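Section 3: Choosing a place for your Birnell countertop oven

1. Pick a flat, level surface that can hold the full weight of the oven.
2. Leave a gap of 9 cm behind the back panel. Do not block the vents.
3. Plug the cord straight into a grounded outlet – do not use an extension cord. 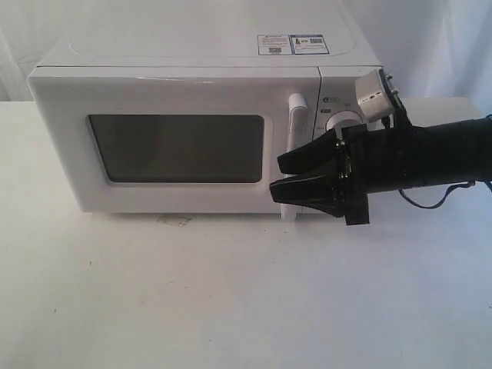
Fig. 3. Oven on a tabletop, door shut.

Caution: Never run the oven empty. Keep a cup of water inside when it is not in use.

4. Wipe the inside with a damp cloth and let it dry.

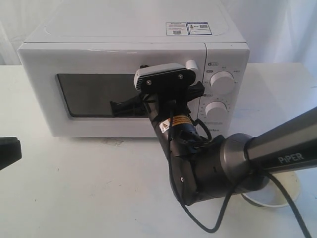

5. Heat a cup of water for one minute to check that the oven works. If the water stays cold, unplug the oven and see Section 9.

Note: Keep radios and wireless routers well away from the oven – they may pick up noise while it is running.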